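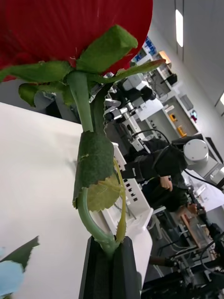
Gregor Galbraith says I'm letting the madder get too hot, and that every brown skein on the rack can be blamed on my impatience with the stove. He wrote it in pencil next to my Friday notes, with two underlines, so I suppose I'd better answer him properly.

September, second madder bath. I used the Kiltine wool again, 11 skeins, all mordanted with alum the evening before and left sitting in the bucket overnight with the lid on. The roots were from the Dhillon bag, the older one with the torn corner, chopped fine and soaked until the water went the color of strong tea (lovely smell, like a garden shed after rain). I kept the pot at 60 degrees by the dial thermometer and stirred whenever I walked past, so yes, Gregor, I was watching it this time!

The red is much warmer than last time, close to brick, and I'm awfully fond of it. Three skeins came out patchy where I'd tied them too tight — my own fault, and I'll use looser figure-eights next time.
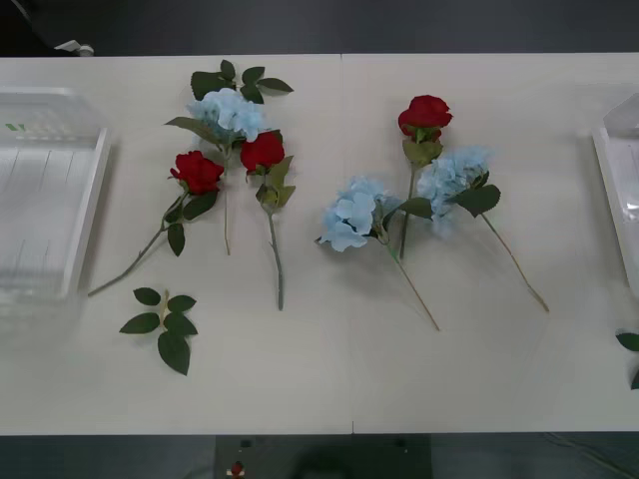 RINSING AND LEFTOVERS

Let the skeins cool in the pot before rinsing, please, even if you need the sink. I saved the bath in the Brelter jug for a paler second round, and added 28 grams of chalk to half of it to see if our soft water is part of the trouble. Skeins from both halves are to be labeled before they go on the rack.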